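Dreneck Automation Procurement
Thread: planning a first bin-picking station. Posts are numbered so that departments may refer to them.

1/ Dreneck has completed its review of equipment requests for the coming budget year. This thread sets out how requests for robot cells will be assessed and what each department is asked to submit.

2/ The review was led by Eirini Chrysikopoulos (Procurement) with Gerasimos Tsakiris (Plant Engineering). Their full paper is available to department heads on the internal site.

3/ A robot arm is one line in the budget. Grippers, cables, mounts, guarding, software licenses and staff training are separate lines and must be listed as such. Requests that show a single total will be returned.

4/ Small items are often left out. Clamps, bins, connectors and spare finger pads for the gripper should appear under "Station Hardware," with a unit price and a supplier for each.

5/ The allowance for Station Hardware is $2,415 per cell. Departments that expect to exceed this figure should write to Magdalini Sarantis before they request quotes.

6/ Part samples must be sent with every request. Suppliers cannot give a firm price on a gripper without handling the parts it will pick. Please send the real parts in the container used on the floor.

7/ The current station work uses plain elongated blocks in red and dark green, placed in a grey sheet-metal bin with sloping sides. Departments may use similar stock for early trials if production parts are not yet released.

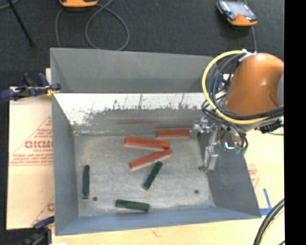 8/ Can a department lease a cell instead of buying one?
Leasing is allowed for terms of up to 30 months, and the lease must include service visits and replacement of worn gripper parts.

9/ Lease and purchase offers are to be compared over the same period. Please use the cost sheet issued by Finance and do not change its formulas.

10/ Two integrators are approved for the coming year: Desto and Malhotra. Quotes from other firms will be read, but the firm must complete supplier registration before an order is placed. Registration questions go to Evdokia Bakalis.

11/ Cable replacement should be planned from the start. Cables that travel with the arm are subject to bending and wear. Each request should include one full spare set, priced at the time of purchase. The reference price is $1,843 per set.

12/ Training is budgeted by the hour. At least two operators and one maintenance technician per cell must be named in the request. Names may be changed later by written notice.

13/ Floor space is to be shown on a drawing with dimensions. Mark the reach of the arm, the position of the bin and the access path for maintenance. Sketches are accepted at the first stage only.

14/ Fedow remains the standard scheduling software. Any cell that cannot exchange data with Fedow will need a separate line for integration work and a signed note from Loukia Pappas.

15/ The review received 151 comments from staff. Many concerned delivery times. Departments should ask each supplier for a delivery date in writing and should not book floor work until it has been confirmed.

16/ Requests open on May 5, 2024. Cells approved in the first round are planned for installation in November. Second-round requests will be considered if funds remain.

17/ Forms, the cost sheet and the supplier list are held in the Procurement folder under "Robot Cells." Earlier versions of the form will not be accepted.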